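About the Tunham Robotics Club

We are a student club at Tunham, and we should say up front what we don't do. We don't promise that your kid will be an engineer by November, and we don't hand out trophies for turning up. Most school robotics, in our view, is a kit, a mat and a script somebody else wrote.

Ryota Kubo started the club after one too many competitions like that. Eglė Lill runs it with him now and is, if anything, harder to impress. We meet in 2 groups, and each project team has four students.

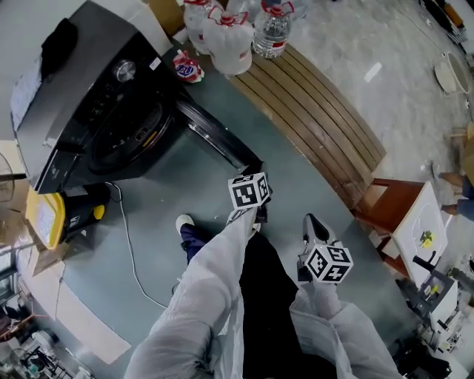 Household jobs are what our Drilletti project is about, and we doubt most of the claims made for robots that do them. Students work with hand-held grippers first and argue about the results afterwards. The marker cubes on top give a camera something to track, which sounds neat until a sleeve gets in the way. A plain round knob like the silver one on that black appliance is a fair test. Narrow jaws and smooth round things are not natural friends – try it.

The team has logged 628 attempts in a notebook we call the Hegde book, failures included. We'd be suspicious of any club that kept only the good ones.

New members are welcome. Bring a lunch, and ask Eglė to see the book before you sign anything.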